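# Kit room gallery: what we're buying, and what it's costing us

Right then, gallery time. I've been promising this page since we first started talking about getting a machine to do the folding, and people keep stopping me in the corridor at Odby to ask how much, how big and when. So I've put it all in one place, with a few notes on the money for anyone who enjoys that sort of thing (me, mostly).

Quick background if you've not been following along. We wash and fold team kit for basketball and netball leagues, and folding is the bit that eats the day. Washing looks after itself, more or less. Folding is two people at a bench with the radio on, and in a busy week we get through some 2,640 shirts. I did the sums three times because I didn't like the answer.

## At the table

I'd gone in thinking we'd be budgeting for arms and a computer and that would be that. Then I got talking to Milovan Georgiev at Jallon, who has been pricing our setup, and he spent most of an hour on the table! Size, height, what it's covered with, how far each arm can reach across it. I came away with four pages of notes and a new line on the spreadsheet called "surface", which has already gone up twice.

Two arms was the other big question. You can get a single one for a good deal less and I did push for it, but have a go at folding a vest one-handed and you'll see why I gave in.
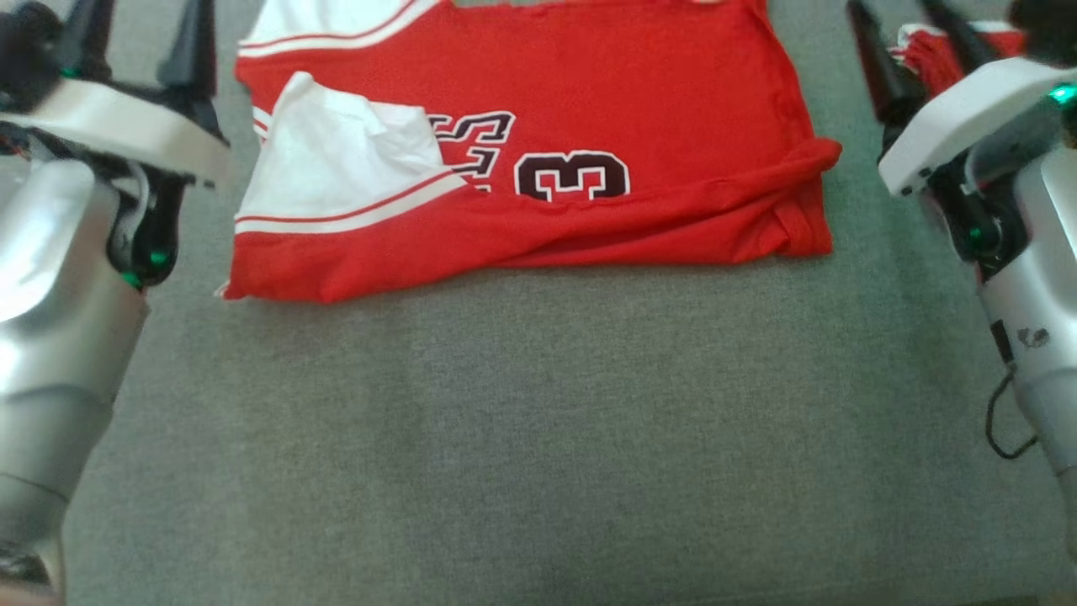

Red basketball jersey part-way through a fold, with an arm at either side and the grippers off the cloth. Look at that fat roll along the bottom right, and the white trim flopped over on the left. Jerseys are slippery customers, and this is the kit I want our trial based on, big number and all.

## Where the money goes

I've had three proper quotes now. I won't print the totals because two of the firms are still sharpening their pencils, but I can tell you how they compare.

**Jallon** want to sell us the lot as a package: pair of arms, grippers, table, fitting and training. It's the dearest on paper and the easiest to understand. Spare gripper fingers are priced separately, so I've asked for a box of 20 to be written in.

**Ambaye** would rather lease. The monthly figure looks lovely until you spread it over 84 months, at which point I had to go and put the kettle on. They do include call-outs though, and Jallon don't after the first year, so it's closer than it looks.

**Sillaner** are the cheapest by a distance, but they'd leave the installation to us. I can wire a plug. I'm not sure I can do much more than that, and I'd be paying somebody by the day to find out.

## Things I forgot the first time round

My first budget was basically "robot" and a number. Please learn from me! The second version has all of this in it as well:

- Electrical work, including moving the sockets by the back wall
- Guarding, plus whatever the insurers ask for once they've read the paperwork
- Cable runs and tidying (there's always a cable in the way of something)
- Spare fingers and a spare gripper
- Lighting over the table, quoted separately by everybody
- Staff time for training, at proper rates
- Floor space, which means losing the second drying rail

That last one has caused more discussion than all the rest put together. We're going to try living without the rail for a fortnight before we sign anything, and if the wet kit backs up into the corridor we'll have to think again about where the table goes.

## What I'm asking for in the trial

Each firm gets the same bag of shirts from me. Mixed sizes, mixed trims, numbers on some and not on others, and all tumbled together the way they come out of the dryer. I don't want to see a neat stack of fresh ones laid out flat by a helpful engineer. I'll be timing from the moment the first shirt goes on the table, and writing down every time somebody has to step in and sort things out.

I'm also asking what happens to a badly folded one. Does it go round again, or does it land on our bench for us to finish? I'd take either, but it changes how many hours I can honestly knock off the folding rota, and so it changes what we can afford.

If all goes well we'll place the order in May. Questions to me at the Odby office, please, and if you've got a view on the drying rail, stick it on the sheet by the door with your name next to it.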